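Tukura Equality Network

The Tukura Equality Network is a membership organisation that campaigns for equal treatment of lesbian, gay, bisexual and transgender people in the Tukura district. It has its main office in the town of Drutora and a smaller branch in Tonia. The Network gives advice on housing and employment, runs a telephone line on weekday evenings, and responds to public consultations on matters affecting its members.

History

The Network grew out of an informal support group that met in private homes in Drutora. Its early members were mostly concerned with the refusal of tenancies to same-sex couples, and the first printed leaflet dealt only with that subject. A constitution was adopted in November of the group's second year, when the present name was chosen over two alternatives.

For much of its early life the Network had no paid staff. Correspondence was handled from a rented room above a shop on Potgieter Street, and the address is still used in the title of the members' newsletter, the Potgieter Street Letter. The move to larger premises followed the award of a district grant, which also paid for the first full-time adviser.

The Tonia branch began as a monthly advice session and became permanent after local members asked for a regular service. It keeps its own minutes and elects its own chair, but its accounts are held centrally. Relations between the two offices were strained for a time over the division of grant money -- a dispute settled by a written agreement that fixes the branch's share in advance of each financial year.

Governance

The Network is governed by a board elected at the annual general meeting. Board members serve terms of 3 years and may stand again once. Any member who has paid the current subscription may vote, either in person or by post. At the close of the most recent membership year for which figures have been published, the Network had 344 members, compared with 304 the year before.

Margus Toom was appointed director on 15 March 2019, having previously managed the advice service. Under his direction the post of deputy director was abolished and the savings were used to extend the hours of the telephone line. The change was opposed by part of the membership and was approved at a general meeting by a narrow majority.

Activities

Advice work accounts for the greater part of the Network's spending. Enquiries most often concern tenancy agreements, workplace grievances and the correction of names on official records. Advisers do not represent clients in court, but they may help to prepare papers and may attend meetings with an employer at the client's request.

The telephone line operates 52 weeks a year, including public holidays. Calls are not recorded. New listeners complete a training course before taking calls alone, and must repeat part of it if they have been absent for a long period.

The Network also publishes guidance for schools and employers. Its booklet on workplace policies, now in a third edition, was revised after complaints that the earlier text was too long for small firms -- the current version runs to about half the length. A separate guide for landlords is issued free of charge from both offices.

Funding

Income comes from subscriptions, donations, the district grant and fees for employer training. The grant is reviewed annually. The Network does not accept donations from political parties, and gifts above a limit set by the board are listed by name in the annual report unless the donor asks otherwise.
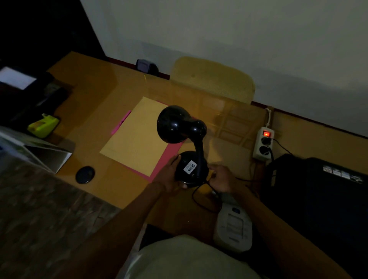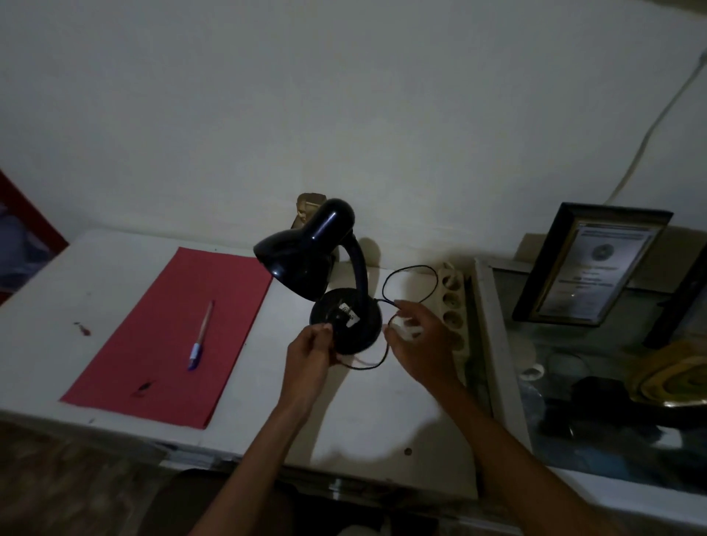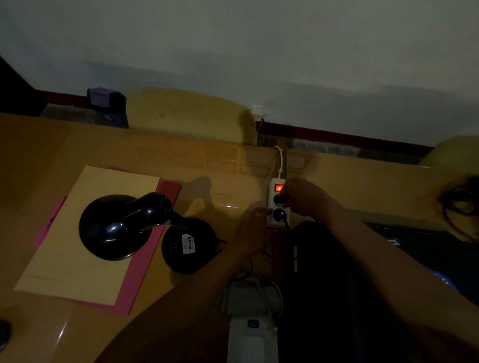 Black desk lamp with a domed shade and round base.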